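**Ticket 1242 – marker tracking drops out during visitor demo**
Opened 6/3/24
Site: Koltumthorpe, ground floor
Priority: high until the visitors leave, then medium

Hand-held gripper number 395 loses its finger marker whenever somebody important is watching. With the staff alone it tracks like a dream. The Vuvico party got a fine view of the gripper opening and closing while the screen insisted it was doing neither.

Tried so far:

- Restarted the tracking software. No change, though it did fill a silence.
- Wiped the marker with a dry cloth. No change.
- Swapped the cable for the one from ticket 1141. Worse. Swapped back.
- Raised exposure from the default. The ceiling tubes turned into two small suns and the marker went gray.

The marker on the left finger is tilted toward the lens, and the tube lights are in view overhead. Visitors were still moving around past the black cabinet when I gave up on the settings and went looking for the Ladevlow manual, which covers glare in one sentence and recommends less of it. 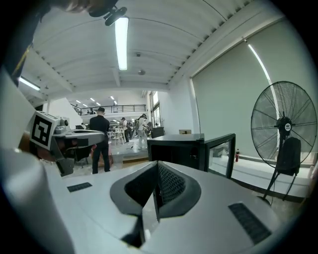

Berisha support replied within the hour that auto exposure is the likely culprit, that it should be locked before the visitors come in, and could we please stop raising it. They also wanted to know if the drops happen at full opening or all through the stroke.

Mostly near full opening – I had blamed the audience.

Locked exposure one step under default and ran 95 open-close cycles before the second group. Two drops, both at full opening. Second demo went through with one drop, during the part where I was saying how reliable it was.

Still to do: recalibrate finger travel, print a matte marker, find out who keeps setting exposure back to auto.

Status: open, pending matte marker.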